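Chapter 3
When the Machine Takes the Next Bench
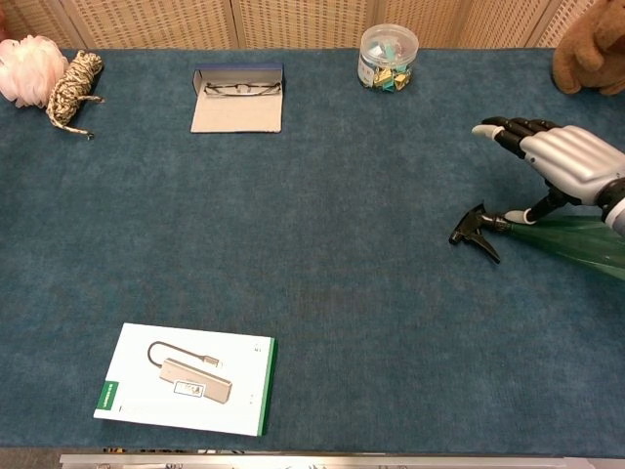
Aldo Leone had packed mixed orders at the Sestaven returns depot for eleven years when the firm moved him to a new post. His old job was to pick up whatever came down the line, decide what it was and put it in the right tray. His new job was to stand two metres away and step in when the robot hand could not manage. His pay stayed the same. His day did not.

Returned goods are hard to automate. A factory that makes one part can build a machine to hold that part. A depot like Sestaven handles soft things, hard things, things with lids and things that roll, often in the same minute. For a long time this variety kept the work in human hands. Jointed robot hands with separate fingers have begun to change that, though slowly, and the change reaches different workers at different times.

Sestaven employed 325 people when the first hand was installed in September. By 16 October 2018, when the works council met to discuss the trial, three benches had been converted. The supplier, Pradum, had promised 300 items an hour from each bench. The council was told that the true figure was nearer 200, and that a person was still needed at each one.

Rania Abdel Hamid, the shift manager, told the meeting that sorting had become quieter and harder on the mind. Lifting injuries had fallen. Complaints of boredom had gone up, and two experienced sorters had asked to go back to the loading bay. Leone said he missed talking to the person opposite.

This chapter looks at what happens to a job when part of it is given to a machine. Section 3.1 deals with tasks and how they are divided. Section 3.2 turns to skill and pay, and asks who should be trained to look after the new equipment. Section 3.3 returns to Sestaven a year later.

14 shares
3 comments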